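7.4 Arm stops low over the table (fault 744)

Fault 744 is raised when the commanded fingertip height falls below the table clearance set in the scene file. The simulated arm halts where it is and the episode is marked failed. In Murari builds before July, the fault was logged but the arm kept moving, and the fingers passed through the tabletop mesh. Discard any episodes recorded with those builds that contain a 744 entry.

CAUTION: Do not clear the fault and resume with the fingers close to the surface. The first motion after a resume is not collision-checked. If the same job is mirrored to a physical arm, disconnect the mirror before going further.
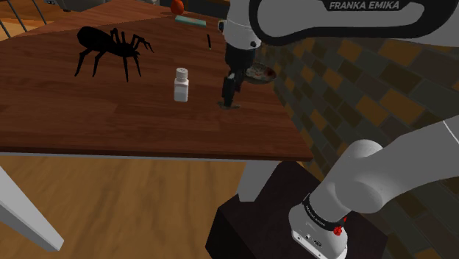

Figure 7-3. Simulated arm with gripper fingers pointing down, tips close to the tabletop.

To recover:

1. Pause the simulation. Do not reset it yet – a reset erases the contact log.

2. Open the contact log and save the last 200 entries.

3. Compare the table height in the scene file with the height reported by the physics engine. A difference of more than 7 mm indicates a scaling error in the table asset.

4. If the heights agree, check the tool offset. An offset left over from another gripper is the usual cause.

5. Raise the arm in joint mode until the fingers are clear of all objects.

6. Reset the scene and run the job 10 times at reduced speed.

NOTE: Small props can also trigger 744 if their collision shapes extend below the table surface. Hide props one at a time and repeat step 6.

If the fault returns, send the saved log and the scene file to Frøydis Sandberg at Zarnatitz. Do not edit the clearance value to suppress the fault.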